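Training a cloth-folding policy from hand-held gripper demos, part 2: cleaning up your demos before you train
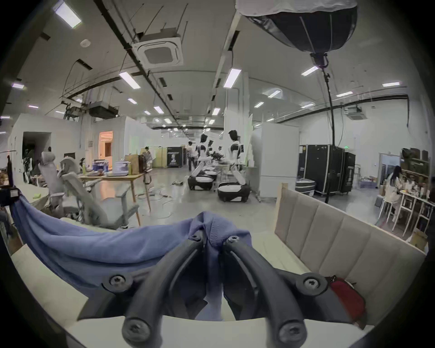
In part 1 I got as far as recording, and then I promised you the fun part would come next. Sorry, it's the cleaning part first! I spent most of May on this step and my results moved more from it than from any change I made to the network, so please don't skip it.

Quick recap if you're just joining. We're teaching a policy to pick up a piece of clothing, find an edge and fold it over. The demos come from a person holding the gripper in their hand, with a camera looking out over the fingers, and the trained policy later runs on an arm with the same fingers. My set is called Greltow and it has 1,877 demos in it. You can follow along with far fewer (my first try had 200 and it did learn something, just not very much).

What you need

Your raw recordings, with video, gripper opening and hand pose all on one clock
Python and a plotting library you like
A free afternoon, maybe two
Snacks

Step 1: Check the clocks

Pick a handful of demos and plot the gripper opening against time. Now step through the video and write down when the fingers first close on the cloth. The two times should match. Mine were off by 34 milliseconds, every single time, and I had trained three models before I noticed. A steady offset is easy, you just shift one stream and move on. If the offset drifts during a demo, throw that demo out. I tried stretching the timeline to rescue a few and it made a mess.

Step 2: Trim the ends

People wait before they start, and they wait again when they're done. If you leave all of that in, your policy learns that standing still is a great idea. I cut everything before the hand first moves and keep half a second after the last release. Don't trim pauses in the middle yet! Some of those are the person looking for an edge, and you want them.

Step 3: Look at the grasps

I save one still per demo, right when the fingers are closed on the fabric, and flip through them all like a photo album. It goes faster than you'd think. What I look for is whether both fingertips are in view and whether I can tell which bit of cloth is pinched. A seam or a folded edge is lovely because there's something for the model to latch onto. A fistful from the middle of a wrinkled heap is harder, so I tag those "bunch" and keep them in their own folder.

Leave the busy backgrounds alone, by the way. I once cropped everything tight around the fingers, thinking I was helping, and the policy got worse as soon as we moved it to another room. Chairs, people walking by, ceiling lights, let it see the lot.

Step 4: Balance the set

Count your tags. I had way too many easy edge grasps, so I capped those at 1,000 and kept every "bunch" demo I had. If you only do one thing from this page after fixing the clocks, do this one.

Step 5: Train a small model first

Use the little config from part 1 and train on the cleaned set, then train the same config on the raw set with the same seed. Test both on clothes that aren't in the demos, starting from the same crumpled pile each time as best you can. My cleaned model went for an edge a lot more often. The raw one liked to hover over the cloth and think about life, and I'm pretty sure that was the untrimmed waiting at the start.

If your two models come out the same, go back to step 1 and check that your shift went in the right direction. I added mine when I should have subtracted it, and then I had an offset of twice the size.

Part 3 covers the full training run, plus the settings I use for longer sleeves.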